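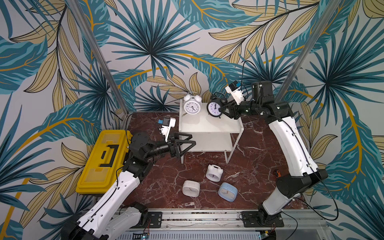
By Noor Gidton
Staff writer, Brendell Science Pages for Kids

How do you look after a robot with two arms?

A robot arm needs care, the same way a bicycle does. Screws shake loose. Cables rub. Dust gets into places where it should not be. At the Brendell workshop there is a robot with two white arms, and the people who run it call it Prostoveo. It practices picking up and moving everyday things, and lately those things are alarm clocks.

The space a robot works in is called a cell. Prostoveo's cell has leafy walls on three sides and a floor with a marble pattern. Both arms are fixed to one long metal rail at the front. The rail matters a lot. If an arm is bolted down even a little crooked, the gripper at the far end will miss what it is reaching for. Try holding a long ruler at one end and tipping your hand a tiny bit. The other end moves much farther than your hand did.

Starting the day

The first job in the morning is done with the power off. Someone checks the black plates where the arms meet the rail and tries each screw with a hex key. A screw that turns easily gets tightened. Then they wipe the rail and pick out any crumbs of plastic or bits of wire.

Next come the cables. Thin black cables run along the arms. They carry electricity to the motors, and messages too. A cable has to be long enough to let the arm bend all the way, but if it is too long it can snag on something. The checker moves each arm slowly by hand and watches the cables the whole time. If one pulls tight, it is unclipped, given more slack, and clipped back down.

When the power comes on, the arms go to their home position. This is a pose the robot always starts from. Each joint has a sensor inside that tells the computer how far it has turned. If a joint says it is in one place and it is really in another, it has to be set again. Setting it again is called calibration. You do something like it when you make sure a kitchen scale says zero before you put the flour on.

Looking after the eyes

A small camera sits above each wrist. It rides along with the gripper, so the robot gets a close view of whatever it is working on. A smudge on the lens can make the edge of a clock hard to find. The lenses are cleaned with a soft dry cloth, never with a sleeve.

The camera must not wobble in its holder either. To test this, the crew at Brendell holds up a card with black and white squares and takes pictures of it from different angles. The computer compares them and works out where the camera is pointing. If the answer has changed since the last test, the holder is probably loose.

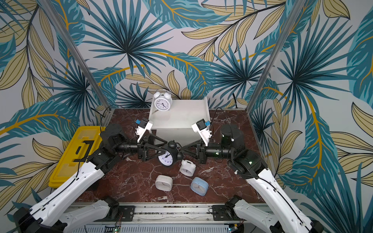

Grippers wear out faster than most other parts. Each one has two fingers that open and close, and the fingers do all the touching. They get scratched and slippery. At Brendell the finger pads are looked at after every 200 grips and swapped after 2000. Changing them is a short job. Two screws come out, the old pad comes off, the new one goes on, and the screws go back in.

After new pads go on, the gripper has to be tested for how hard it squeezes. Too soft, and a clock slides away. Too hard, and the case could crack. The tester starts with a light squeeze and adds a little at a time.

Round things are tricky for a gripper, because flat fingers touch them in only a small spot. A clock with bells on top is harder still, since a bell may be in the way of a finger. Two arms can help by working on the same clock from different sides.

The logbook

Every repair is written down in a notebook with a number beside it. The newest entry when we visited was number 647, a cable clip that had snapped. Clips are cheap and the workshop orders them in bags from a parts store called Sumampouw. Writing down small repairs is useful, because if the same clip breaks three times in August, the cable there is probably rubbing and should be moved.

Staying safe

Hands stay out of the cell while the arms are powered and running. There is a red stop button outside, and everyone who works there learns where it is before they learn anything else.

Words to know

Cell: the space where a robot works.
Joint: a place where the arm can bend or turn.
Gripper: the part that grabs.
Calibration: checking a machine's measurements and setting them right.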